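Workshop notebook, December, bindery bench, started at 8.40 with tea

Back on the Fleury reprints. For anyone picking this book up cold: we're doing a hardback run of Murder at Nestmont, a country house mystery that's been out of print for ages, and Marin Živković has found us a first edition to set from. It's a lovely thing, a bit foxed, and the previous owner has pencilled her guesses at the murderer in the margins (wrong until chapter 25, bless her).

Scans are done and the text has been through the reader software once. It hates the old typeface! Every "burn" comes out as "bum", which gave us a very odd fireplace scene, and Inspector Undard has turned into Inspector Indard in 7 places. I've fixed those by hand and started a list in the back of this book, so please add to it if you spot more. Don't do a blanket replace, as there's a village called Indard in chapter four and I nearly wiped it off the map.

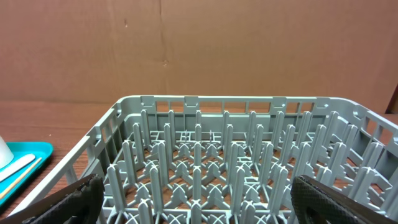
Grey rack, pegs up.

Paper next. Shota Hayashi wants the cream stock and so do I, but it's thicker than the white, and at 200 pages the spine comes out wider than the jacket artwork allows. Either we redraw the spine or we go down a weight. I made up two blank dummies to compare and I like the feel of the thicker one much more, it opens flat and stays there. Shota is asking the printer what they'd charge for the whole run of 4000 on that.

Also need to settle the floor plan. The first edition has one as a fold-out, with the library and the gun room marked, and you really can't follow the alibis without it. A fold-out is dear. Could go across two pages if we keep the staircase out of the gutter, so I'll try a rough tomorrow. 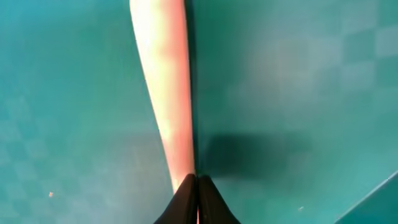
Jacket cloth and colours took up the rest of the afternoon. Marin favours the dark green of the original, I'd like something that stands out a bit on a shelf of other reprints (they're all green or all navy, have you noticed?). My pick is a pale pinkish orange, warmer towards salmon on one side and nearly cream where the light catches it, with the title in black. I've pinned three swatches inside the cover and the middle one is nearest. Marin says it looks like a cookery book. Will ask again when he's had his lunch.

To do: second read of chapters 9 to 12, chase the introduction, find out who has walked off with my bone folder.

Bindery notebook | Contact: ask at the front desk | © Fleury Reprints | Back to top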